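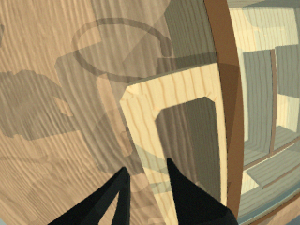
Work > Notes from the Packing Hall

I have been at Otard long enough to remember when the whole back half of the building was trestle tables and radios, and I have been putting off writing about the arms because every time I sit down to it I end up talking about lunch instead. So, the arms. We sell small wooden things by mail (shelving kits, trim, frames) and since spring the sorting has been moving, bench by bench, over to automation. Before anything changes on the floor it gets tried on a screen first, with the grippers and the wood all drawn by the computer, and I've become very fond of those renders. Somebody took the trouble to give the pine its fine grain, paler than the big honey-colored surface around it, and the arm even throws its own shadow over the wood. Two black fingers, wide apart, and a pale frame with its corners taken off at an angle. I have handled thousands of frames and I still leaned in to look.

Lev Kostiuk trained me, years ago, and his way with a frame was to run a thumb along the inside edge before he did anything else. You could hear if there was a splinter coming. When the people from Fitby came to set things up they asked him to explain how he decided where to take hold of a piece, and he stood there for the longest time and then said, well, where it wants to be held. They wrote that down! And then they came back the next morning with better questions, I'll give them that, and by the end of the week he was sitting at their desk telling them which grips would bruise the soft wood.

That is his job now, more or less. He does 3 days at the screen and 2 on the floor, and he'd like it the other way around. His back is happier. He misses the talking, and so do I, because at the tables you could get through a whole wedding or a kitchen remodel between breaks, and now I'm mostly walking from one station to the next with a tablet under my arm.

Grethe Eyvindsson on the late shift sees it differently. She never liked the sorting, she wanted to learn the repair side for ages and there was never a free pair of hands to cover her. Now there is, and she spends her evenings regluing joints with the door propped open and comes in looking ten years younger. I keep that in mind when I get gloomy.

What I'd still like settled is the pay grade for the screen work, which has been "being looked at" since before October. If you work somewhere that has already been through this, please write and tell me how yours came out. I'm off Sunday and I'll be answering mail with a pot of coffee.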